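Re: [sillgate-list] Phones and stands for June

On Thu 16 May, Periklis Drakos wrote:
> Has anyone looked at the phone stands yet? I'd like to know
> what we have before we ask Triantafyllou for more.

Dear Periklis and all,

Sorry for the slow answer, it has been one of those weeks! I did have a look, and I started with a phone by itself, face up on the marble with the screen off.
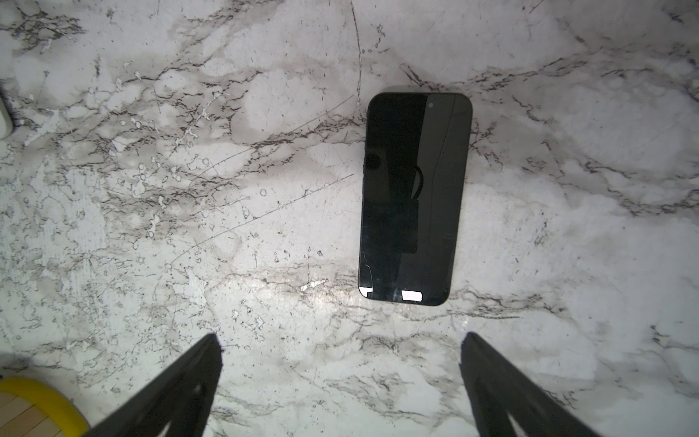 Filed under: Phones, stands, odds and ends

The glass has fingerprints and smudges toward the bottom, so please bring a soft cloth if you have one to spare – mine has gone missing again. I do love that marble with the dark veins, but a black phone looks so much better on it when it's clean.
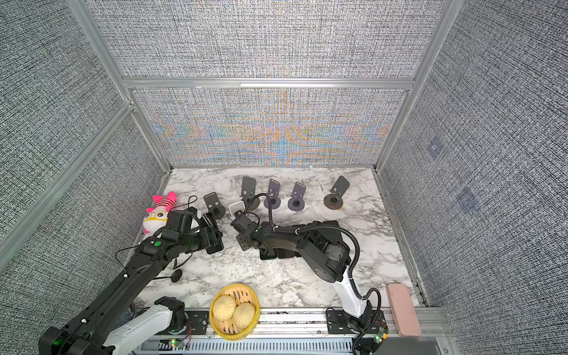
I'd keep the black stands toward the back in a loose row, as they are now, and leave the plush toy by the left one, if only for my sake. If Triantafyllou still wants 2,000 for another set, I'd say wait until after June.

Warmly, and more soon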